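Thursday, late

Feet up, tea going cold, trying to get this down before I forget half of it. The allotment swap was tonight (well, we still call it the allotment swap, even though most of us only have a balcony or a strip behind the garage now) and I came home with more fruit than one person can eat and a head full of apple talk. 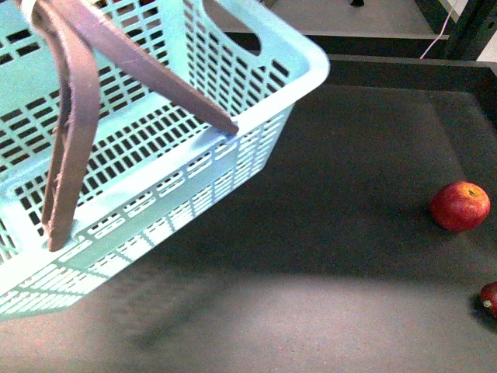
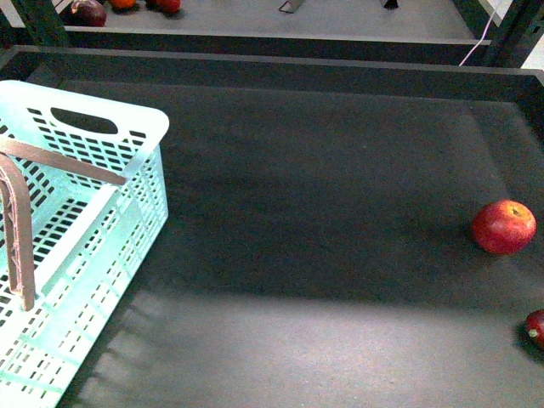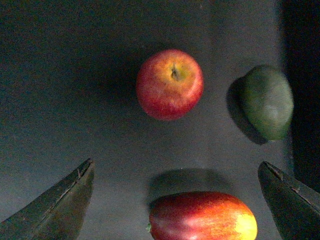 The basket twice, and a very nice red apple.

So, the big news is that Venla Saarela has talked me into planting a tree. Me! I killed a rosemary last year. But she's been grafting for ages and she has a young Gellow going spare, which is a small, late apple that keeps right through to spring if you wrap each one in newspaper. She says it isn't fussy. She also said that about the rosemary, so we'll see.

The trouble is I'd more or less decided on an Ernwood. My grandmother had one by the kitchen door and I can still taste it, sharp enough to make your ears move, and then she'd bake it with brown sugar and raisins and it went all fluffy and sweet. I have never found one in a store. Venla says you won't, they bruise if you look at them. She knows a man out past the reservoir who might have cuttings in January, and I've written that on the calendar in pen.

Can I fit two trees? I went out with the tape measure when I got home, in the dark, in slippers. The bed by the fence is 276 inches end to end, which sounded enormous until I remembered the shed door has to open. If I keep them both small and train them flat against the boards I think it could work. Sonia next door might even like it, she's always saying the fence is ugly (it is, and it's my side of it that's ugly, and she can only see it from upstairs).

Other things. We had the usual argument about whether you should peel for sauce. I don't, I never have, I push it all through the sieve and the color comes out so pretty. Amini's had a stall by the door with seeds and I bought 6 packets when I'd gone in for one, mostly beans, plus a squash I've never heard of with a picture of a blue thing on the front. Where am I going to put a blue squash? No idea. I love it already.

Drove home the long way because of the bridge work. It took 41 minutes and I sang the whole time.

Tomorrow: call Mom about the baked apple recipe, she must have the card somewhere. Find out what a heel of a cutting is without having to ask Venla again. Move the bikes off the fence. And eat an apple for breakfast, or maybe 2, before they take over the kitchen.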